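Castico Street Tenants' Association
Minutes of the July meeting
Held in the ground floor common room, 7:00 p.m.

Present: Flora MacRitchie (chair), Skye MacAulay (minutes), Agnes Swanson, Fotis Mitsotakis-Vlachou, and residents from both buildings.
Apologies: Ailsa Laing. She sent written notes on item 3, which were read out.

1. Minutes of the last meeting

Accepted with one correction. Under "Bicycles," the rack by the north door belongs to the Mirnitz building and should not have been listed with ours. Skye will change the copy in the binder.

2. Common room and kitchen corner

Flora reported that the new booking sheet is up next to the light switch. Groups write in their name, the hours, and a phone number. Two groups wrote over each other's times in June and both turned up. From now on the first name on the line has the room, and anyone wanting to swap has to call that person.

The small appliances were discussed. Residents may use the toaster and kettle during any booked session. They should be unplugged at the end and the crumb tray emptied. The checked tablecloth stays on the table between bookings.

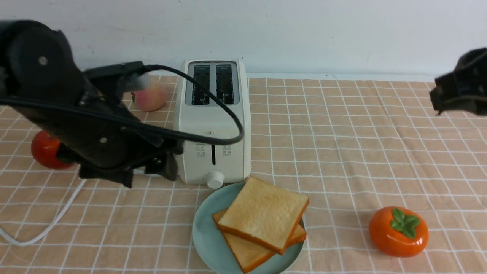
Agnes asked who washes the dish towels. At present whoever notices takes them home. It was agreed that the last group on Saturday takes them and returns them by the next booking. Agnes will write this on the sheet.

Fotis asked whether the room could be booked for birthday parties. Flora said yes, up to 9:00 p.m., with a deposit of $125, returned if the room is left clean. One resident thought this was too high for a children's party. After some discussion the deposit was left as it is until the fall and will be looked at again then.

Still open: the cupboard under the sink does not close. Fotis has looked at it and thinks the hinge needs replacing. He will buy one and bring the receipt. 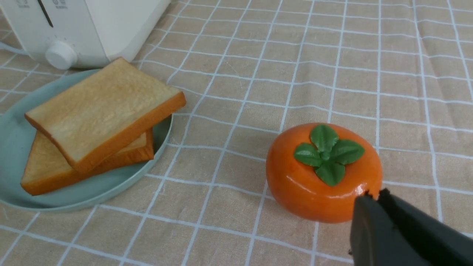
3. Laundry room

Ailsa's notes said that dryer 2 stops partway through a cycle and that she has called Skendero, the service company, twice. Their technician came once and could not get in because the side gate was locked. Flora will leave a key at the front desk.

Skendero has quoted $350 for a new motor. Agnes wanted to know if the dryer is still worth fixing. Skye said a new one would be close to $2,000 with delivery and removal of the old one. Those present voted to repair it. If it fails again within 6 months, the question of replacing it comes back to this meeting.

Residents are reminded to clean the lint screens after each load. Clothes left in a machine may be moved to the folding shelf once the cycle has ended.

4. Courtyard

The drain by the steps backed up again after the heavy rain. Annamalai Plumbing has been asked to put a camera down it. No date yet. Until that is done, please do not rinse planters or paint brushes over it.

The bench slats have been sanded but not painted. Color was discussed at some length. Dark green had the most support. Fotis has most of a can left over from his balcony and will check that it is outdoor paint.

5. Other business

A resident on the third floor asked that deliveries not be left against the fire door. Flora will speak to the mail carrier and put up a sign.

Agnes asked for the hall light timer to be set longer, as it goes out before she reaches the second landing. Skye will ask the building manager.

Next meeting: same room, 7:00 p.m. Date to be posted on the board. Agnes will chair, as Flora will be away.

Meeting closed at 8:25 p.m.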